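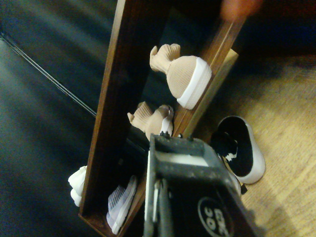 Shoe pile versus gripper. The beige knit pair is up first.

Evening all, from a very untidy hallway in Sillalbridge! A few of you asked how the tidying trials are going, so settle in, I'll try to keep it short (I won't).

Our rule for a shoe job is simple: every shoe paired, toes to the wall, no help from me. Since September we've done 84 runs at Drernum and three of them got a full pass. I was thrilled with all three, mind you.

Soft knits are the hard part, I reckon. A collar folds in under the fingers, and then the whole shoe swings about like a wet sock. A stiff rubber rim is a much kinder thing to grab.

So can a machine do your hallway yet? Not mine, not before the school run. My neighbours ask me this over the fence and I always say give it a few more years, and meanwhile buy a bigger shoe rack.

Bench jobs next, sorting bolts by colour. I'll pop the results up here once the kettle's been on!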